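The arm at Husteck's benchtop plant in Gratgate picks and places stone offcuts through two shifts, and for most of last year it dropped more of them than anyone liked. Keegan Wihongi, who looks after the cell, put it down to worn finger pads. He swapped them in August, and the arm went on dropping pieces.

The trouble was in the grip height. The program had been set for a bench 182 millimetres above the base, and the bench had been shimmed up by 3 when the floor was redone. Wihongi found it with a steel rule.

He now checks the height every 36 hours of running time, and the job takes about ten minutes. He jogs the arm down, notes the reading and wipes the fingers with a dry cloth. Any change to the program gets tried on the computer model first.

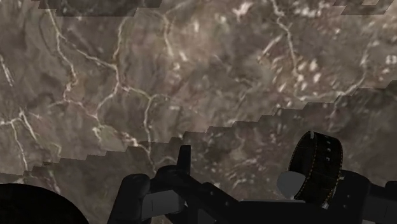

Wihongi built the model over the winter with Vurgate, a small software firm in Henare. The stone in it is a brown and grey marble with pale veins, and the shading changes along a stepped line where it ought to run smooth. He has left that alone. The black gripper is what he watches, and he has run it through 272 approaches so far. The next job is a new cable for the wrist, which has been on order since autumn.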